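Ticket 619
Product: Lekska handheld gripper kit, two units
Opened by: Alina Hodoroagă, Corthorpe
Handled by: Sânziana Rusu, Dostis support
Status: waiting for customer

Alina, 9:40
Hello, we rent the Lekska kit since April and use it for cloth tasks on a bed. The right unit loses tracking when it comes low over the fabric. The left unit does not have this problem. In 40 recordings, 19 were rejected by the upload check with the message "pose jump". I already restarted both units and changed the cable.

Sânziana, 10:15
Thank you for the clear report. Please tell me which firmware is on the right unit, and if the fingers close completely when you squeeze the handle slowly.

Alina, 11:05
Firmware is 7 on both. The fingers close well and the tips meet. We work with a blue cloth on a cream duvet, and behind the bed the wall is plain white, so maybe there is not much for the tracking to hold on to.

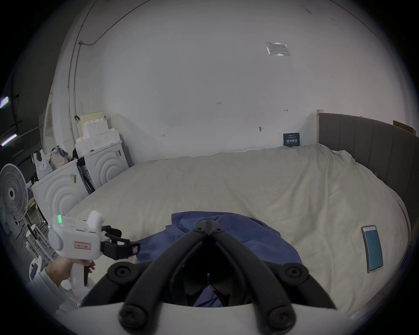 I also tried to start each recording from higher up and go down slowly. It was a little better, but I still got the jump when I turned the wrist quickly.

Sânziana, 13:30
I think the plain wall is part of it, but it doesn't explain the difference between the units. Could you swap hands and repeat the same fold seven times? If the fault stays with the same unit, I will ask Guerreiro to send a replacement. Please do not recalibrate before the test.

Alina, 13:52
Okay, I will do it this afternoon and attach the logs.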